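Thursday, late

Feet up, tea going cold, and I still have that papery smell on my fingers. I said I'd write something down tonight even if it was rubbish, so here we go.

The whole day was paper cups. I know! I've been at Ultgate since March and I don't think I've ever given a paper cup a full minute of thought, and now I could bore a dinner party with them. Hanan Sabbagh came over first thing with two sleeves under her arm, dumped them on the counter and said the Hurkau ones had finally turned up, and would I mind being on cups until they were done. I didn't mind. I was meant to be doing the stock spreadsheet, and I'd have agreed to just about anything.

So, the cups. Plain white, no print, no handle, the sort you get at a school fete with cordial in them. Boutros sends us one lot and Hurkau the other, and on paper (ha) they're the same cup. They aren't. The Boutros one has a tighter roll at the rim and you can feel a little ridge where the side seam runs up into it. The Hurkau one is softer about halfway down, and if you hold it the way you'd hold a cup when you're thinking about something else, it goes a bit oval on you. Hanan reckons that's how people end up with coffee down their sleeve. I told her I end up with coffee down my sleeve regardless of supplier.

We weighed a stack of each before lunch. The Boutros stack came in at 275 grams and the Hurkau at 247, same number of cups, which got Hanan very excited and she wrote it on the back of her hand. Then she did it again to be sure and got 264 for the Hurkau, and we both stood there frowning until I found an extra cup jammed up inside the bottom one. They do nest like mad. You think you've pulled one off and you've got two, and if you try to pick the second one out with your fingernail you crease the rim and it's no good for anything except holding paper clips. I have a lot of paper clip holders now.

Lunch was the leftover lentil thing, which was better than last night. I put too much lemon in and regret nothing.

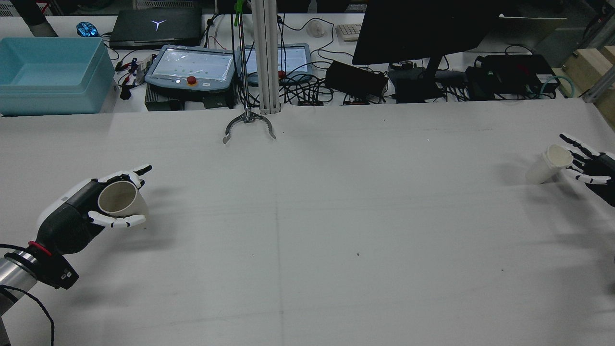
The afternoon was slower, in a nice way. I like that big white table when there's only one kind of thing going on at it. I like it less when it's time to clean it, because every speck shows up and you go after one with a cloth and find it's part of the table, and then you find three more that look exactly the same and those ones do come off. I gave it a good wipe at two and another at four, and ran my thumbnail along the seam down the middle like I always do. It's become a bit of a habit. Mum does the same with the join in her kitchen bench, so I suppose I know where I got it.

The back counter is another story. I keep promising to tidy it and I keep putting one more thing on it. I did at least get as far as taking everything out of a drawer, looking at it, and putting it back in a slightly better order. Found my good scissors! They've been gone for weeks and I'd quietly blamed Kadix, who had the desk before me and left behind a stapler with no spring and a mug I'm too scared to wash. Sorry, Kadix.

By four thirty we had 40 cups that Hanan was happy to call finished and a fat stack of ones she wasn't. I asked what happens to the rejects and she said the bin, and I must have made a face, so now they're in a bag by my front door. I'm going to start the tomatoes in them. You poke a hole in the bottom with a skewer, fill them up, and when the seedlings are big enough the sides peel away from the roots. At least I hope so. Last year I used yoghurt tubs and lost half of them getting them out, and I cried a little bit over a basil, though I was also very tired that week.

Missed the early bus, caught the next one, had the bag of cups on my knee the whole way home. A little boy across the aisle stared at it the entire trip. I gave him one when I got off and he put it straight on his head.

Tomorrow is lids, apparently. Hanan says lids are worse. Need to remember: potting mix, a skewer that isn't the burnt one, and ring the dentist back before they shut at noon.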